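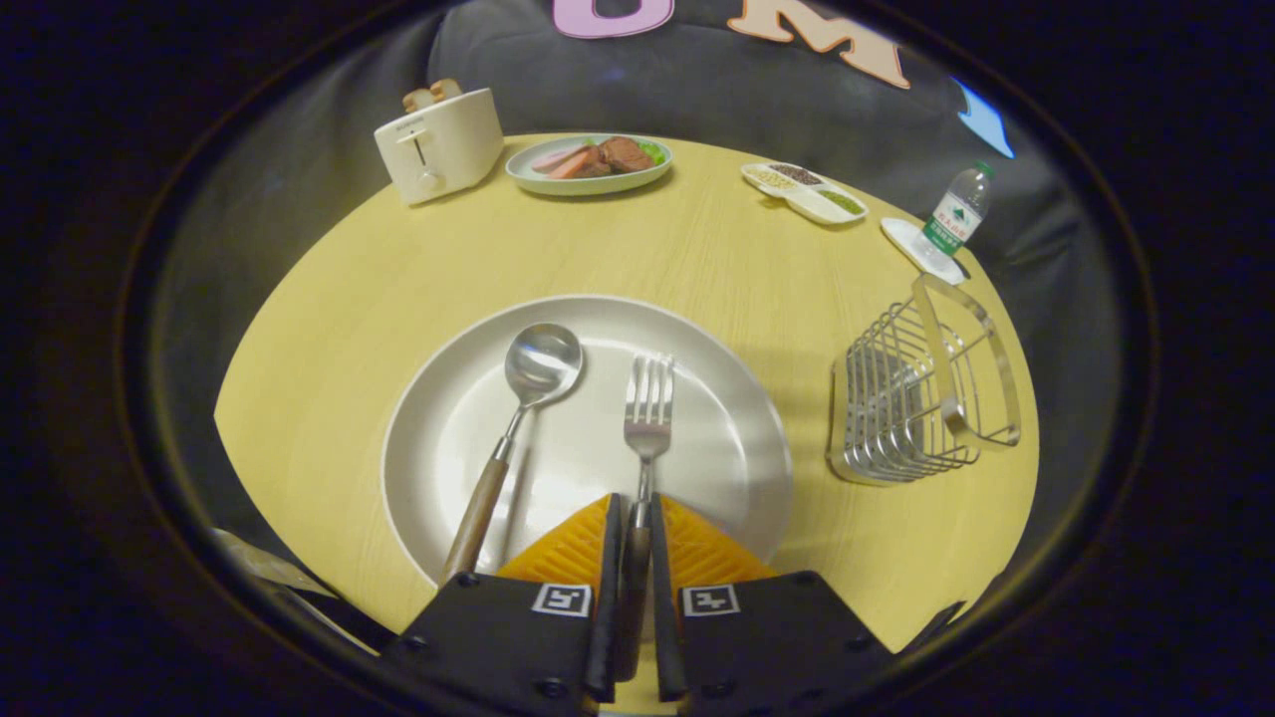
Groltard Housewares Fair, the short version

Entry was 8 dollars, and the coffee cost nearly as much. Flerance had the biggest stand and the smallest samples. I spent 40 minutes in line for a waffle at Asante and got half of one.
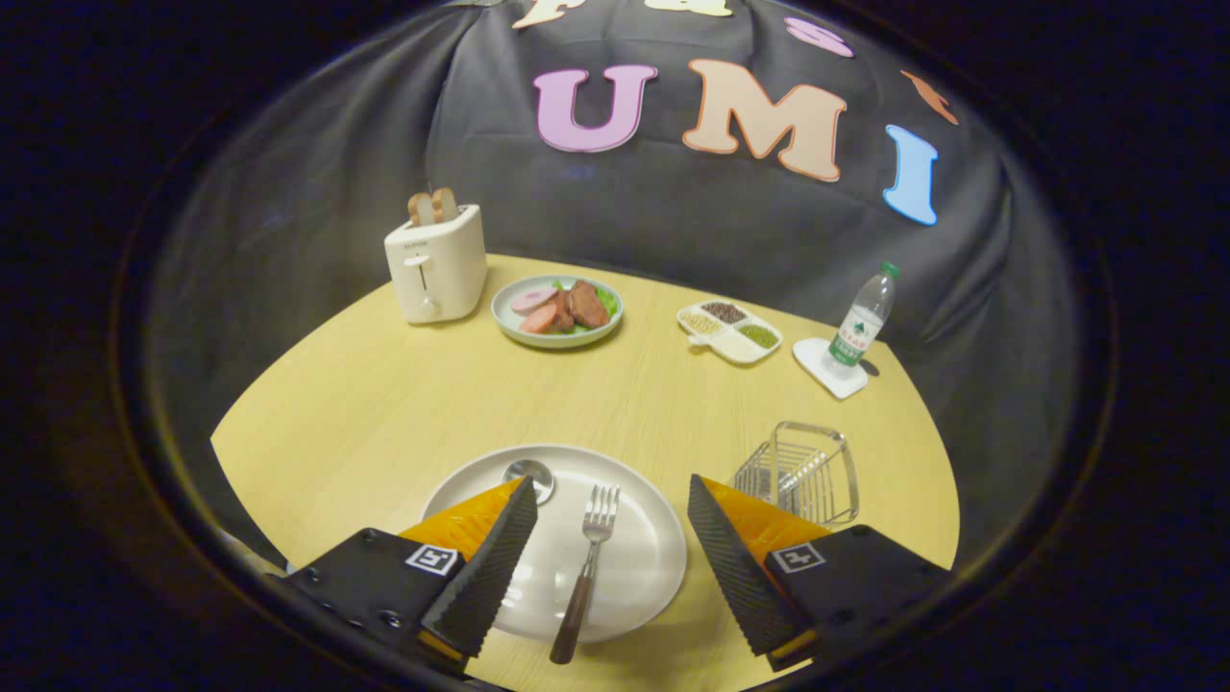 The afternoon went to Flunano's talk on dishwasher racks, which had 100 chairs and plenty of legroom. I stayed to the end, mostly for my feet. Parking closes early, so leave before the raffle.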